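Print this page | E-mail this page

Soft fruit on a shared allotment: my project report

I picked strawberries for my growing project mainly because I like eating them, which my tutor said was as good a reason as any. The question I wrote on my form back in December was a simple one: do strawberry plants give more fruit in the ground or in hanging troughs, if everything else is kept as near the same as you can manage? I had half a plot at Dindach to play with, a water butt that leaked, and no real idea what I was letting myself in for.

I ended up with 17 plants in the bed and the same again in troughs. They were all from Urnitz, the nursery on the ring road, and all one variety. The troughs came second-hand from Voller and needed a good scrub first (two evenings with a wire brush - my hands were wrecked!). Compost went in the troughs, and the bed got compost dug through the top layer, because the soil up there is mostly clay and bad temper.
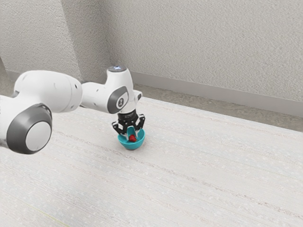 Watering was the part I got wrong. I'd planned to give both lots the same amount, but the troughs dried out so fast in the warm spell that I had to choose between sticking to the plan and keeping the plants alive. I kept them alive. So from that point the troughs were getting extra, and I've marked the change on my chart so you can see where it happens. If I did it again I'd run a few spare troughs first to find out how thirsty they are.

Then there were the slugs. The bed lost a lot of fruit, usually the night before I was going to pick it, and I never settled on whether a half-eaten strawberry should count. In the end I counted anything that was more than half there. Straw under the plants helped a bit. The troughs had hardly any slug damage, but a blackbird found them in the second week and told its friends, so I borrowed some netting.

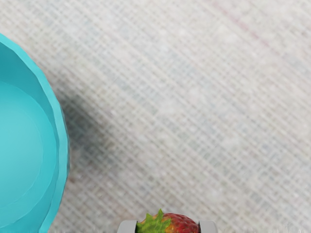 Final totals, then. The bed gave me 412 strawberries and the troughs gave me 484. I was sure it would be the other way round, as the bed plants looked much bigger and greener all the way through. The trough fruit was smaller though, and I only started weighing it halfway, so I can't say which side won on weight. That bothers me more than anything else in the project.

I also did a taste test in the common room at Rizvi, with two bowls marked A and B. People mostly preferred whichever one they tried first - make of that what you will. I've left it out of my results table but the sheets are in the folder.

My word limit is 2000 and the full write-up with the charts is just under it. The runners are already rooting in pots on my windowsill.

31 Jul 2026

Print this page | E-mail this page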